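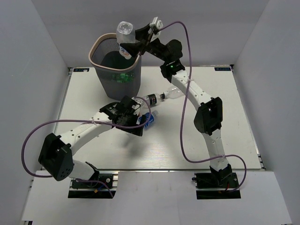
4. Comparing Two Sets of Gripper Fingers

Home | Set-Up | Grippers | Controllers | Support | Back to Contents

By now both arms should be bolted down and talking to the controller, so you can get to the part most of our users look forward to. The bottle-and-basket trial is a friendly way to find out which fingers suit your work, and it needs nothing fancier than a mesh wastebasket and whatever plastic bottles your household or lab happens to drink from (ours come from the lunchroom, with thanks to Zuleica Lacerda).

1. Set the wastebasket toward the back of the table, where both arms can reach over its rim.

2. Lay the bottles on their sides with the caps facing different ways. Mix clear and colored ones if you have them, and leave a label or two on, as bare plastic is harder for most cameras to pick out. 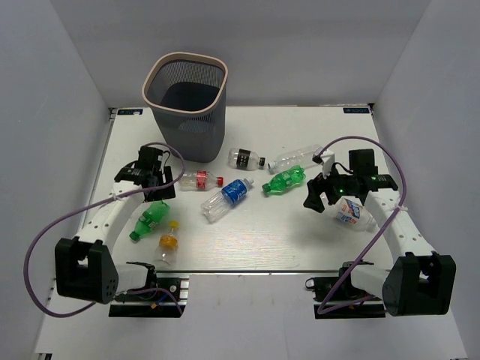 Figure 4-2. Bottles laid out in front of the basket, grippers at either side.

3. Bring each gripper above the bottles with its fingers open. Take your time here, and watch that the cable keeps a nice wide loop through the whole move.

CAUTION: Keep your hands outside the enclosure while the arms are powered. If you need to straighten a bottle, press Stop first, even for a quick nudge.

4. Fit the Rakham fingers on both arms and run 10 pickups with each. Write down every drop, and whether the bottle slipped at the neck or in the middle.

5. Park the arms, switch to the Gollamier fingers, and repeat with the same bottles in the same places.

6. Start with grip force at 294 on the controller's scale. Soft bottles may buckle at that value, in which case go down a little at a time, but please don't go past 400 at the top end.

NOTE: Elaine Holanda, who tested this chapter for us, likes to hold each bottle over the basket for a moment before letting go. It makes a slow slip much easier to spot, and we've come to do it her way too!

7. Save both runs under separate names before you go on to Section 5, Camera Placement.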